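Handling at Clerkstead: Automation and the Workforce

Moser has made ceramics at Clerkstead since 1886. The introduction of robotic handling affects 74 positions in the packing hall. Every movement is rehearsed in simulation before it reaches the floor, and packers now review those trials as part of their regular shift. 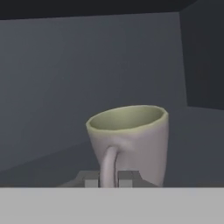
Girish Garg asked that packers keep the authority to stop a line without a supervisor's approval, and wrote that retraining should take place in paid hours. Both points were adopted in October.

Of the employees concerned, 51 have completed the handling course. Lifting duties have been reduced, while inspection and record keeping now take up more of the working day.

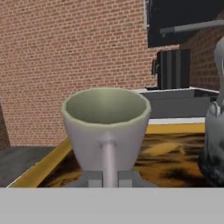

Simulated handling trial, cup and gripper, brick-walled room.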